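Lelano Two-Arm Challenge

The Lelano Two-Arm Challenge is a student robotics competition in which teams program a pair of small robot arms to do household and packing tasks on a tabletop. It is open to college and technical school students and is run by the Lorgate Robotics Club, which started it as an evening class project. The name comes from the club's first workshop, on Lelano Street.

Background

The club's evening class was set up by Wondimu Gidey, a controls instructor, and Teresa Mac Giolla, who taught machine shop. Students at first worked with a single arm and wooden blocks. A second arm was added after Karim Morsy, then a student, wrote a final paper arguing that most kitchen and packing jobs need two hands. The class became a competition the following August, with four teams taking part. The most recent season had 16 teams and 134 students.

Format

Each team works at an enclosed cell with a table and two arms. Teams write their own control software and may train it on runs they have recorded themselves. Tasks are drawn from a list published at the start of the season and include sorting fruit into a basket, handing an object from one arm to the other, and clearing a table of mixed items.

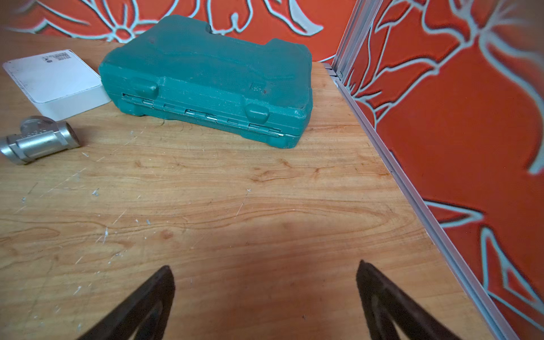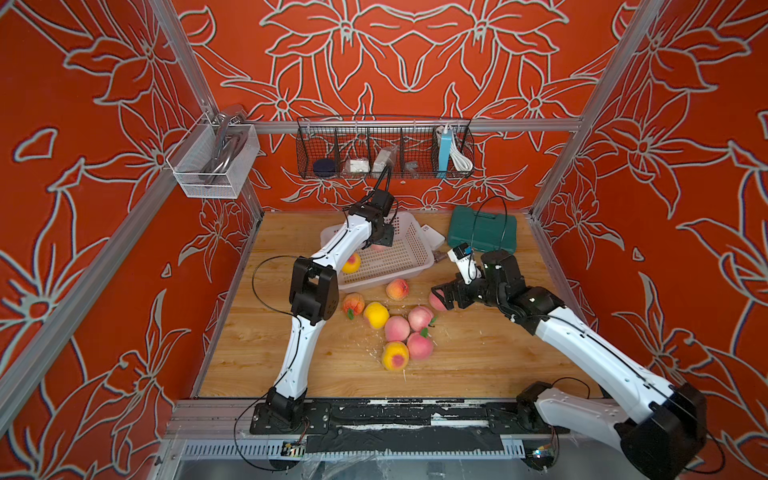

Work in a cell with patterned orange-red walls.

A run lasts five minutes and is scored out of 100 points. Most points are given for finished placements, and the rest for handling and for keeping the arms clear of each other. A dropped item may be picked up again, but a team loses points if a person has to reach into the cell. Each team gets 2 scored runs per task, and the better one counts.

Judging is done by club members who are not coaching a team. Upendo Masanja, head judge for the past three seasons, rewrote the handling rules so that soft and hard items are scored on separate sheets – earlier seasons had used one sheet for everything, and teams complained that it favored blocks.

Results

The first season was won by Wako, a team of second-year students coached by Eamon Coughlan. Zadano won the next two and placed second in the most recent one, when Wako took the title back with a score of 91 in the fruit task. Code from the winning teams is kept in the club's shared library, and new members usually begin by running it before they write their own.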